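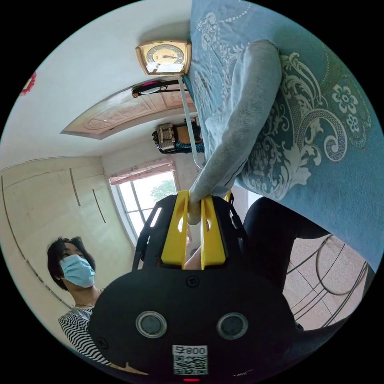 Irena Urbańczyk
Picture framer and owner, Skurton Frames

Your framing questions, answered

I get asked the same handful of things over the counter most weeks, so I've put my answers down here and you can read them at home with a cup of tea. If yours isn't covered, do ring or pop in, I'm always happy to talk frames (my family will tell you, far too happy!).

Do I need glass on everything?

No, you don't. Oil paintings and most acrylics on canvas are usually left open, as the varnish does the protecting. Watercolours, prints, pastels and anything else on paper really should go behind glass, with a mount or a small spacer so the paper isn't pressed up against it. I once had to part a lovely old pastel from its glass, and a fair bit of it stayed on the glass, I'm sorry to say.

What is a mount for, and what colour should I have?

It's the card border between the picture and the frame. It gives the picture a bit of breathing room and keeps it off the glass. Most people go home with an off-white, and there's nothing wrong with that, but do let me put a few corners of other colours down on your picture before you decide. A soft grey or a dull green can be a lovely surprise.

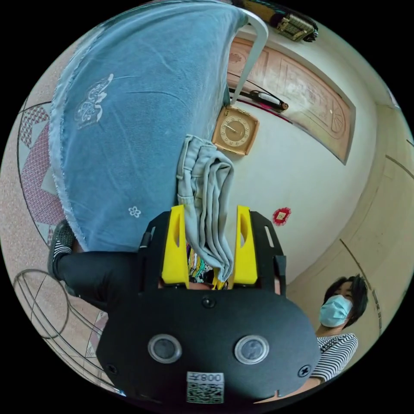

I'd only steer you away from matching the mount to your sofa, as sofas get changed and then you're back to see me again, and much as I'd enjoy the company it does seem a waste of a good mount.

How long will my frame take?

Allow 14 days for an ordinary job. Hand-finished mouldings come from our supplier in Drurberg and can take up to 25 days. October onwards is our busy stretch, so if it's a Christmas present please bring it in early!

Can you reuse my old frame?

Very often, yes. Miloslav does our repairs and he's very good with loose corners and missing bits of plaster. We'd fit new backing and tape while it's open, and new glass too if the old piece is scratched.

How high should I hang it?

Lower than you think. Have somebody hold it up while you stand back, and then try it again from your usual chair. Over a sofa or sideboard I like a gap of almost 12 inches, though it depends on the ceiling, and in our hallway at home I've ignored my own advice completely.

Do you buy or value pictures?

We don't, I'm afraid. Try Jakubowski in Clelodville for valuations, and ring them before you make the trip.

Page last updated 7 November 2021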